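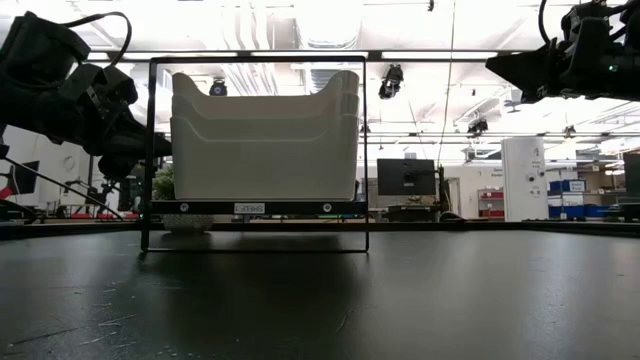 By Gunther Lenz
Posted 2 Oct 2021 in Storage and Tidying

Stacking bins are one of those things I bought for years without much thought, and then I'd wonder why the shelf was always a mess by June. So let me walk you through how I set up a small open shelf with nesting bins now, the slow and fussy way, with a cup of tea nearby if you have one.

Start with the bins themselves. I like plain white plastic with handles cut into the top edge, the kind that sit one inside another when they're empty. Before you buy a whole set, nest a few of them in the shop and pull them apart again. If they grab each other there, they'll drive you mad at home! My own came from Wullmont and they let go nicely, though I did have to wash the sticker glue off every last one (warm water and a drop of dish soap, 30 minutes of soaking, then a soft cloth).

Next, measure the opening of your shelf, and I mean the inside, between the uprights. Take the width at the widest part of the bin, right at the rim. You want your fingers to fit in beside it, so I leave 6 centimetres in total. Check the height as well with the whole stack nested, because each one you add makes it a little taller.

If your shelf has a crossbar held on with screws, snug those up before you load anything. Do one side a bit, then the other, and lay a small level along the bar as you go. Mine was out by 7 millimetres the first time and the bins kept creeping to the left.

Now the label. Put it on the front of the bar and leave the bins bare, as they move around and the shelf doesn't. Keep the wording short. "SHELF-1" is plenty, and you can keep your list of what lives there taped inside a cupboard door.

Set the stack down with the handles facing the same way and slide it back until it sits flat. I leave the space underneath open for sweeping out crumbs and potting soil, as I keep a plant or two close by. A black tabletop shows every speck, so wipe it with a damp cloth when you're done.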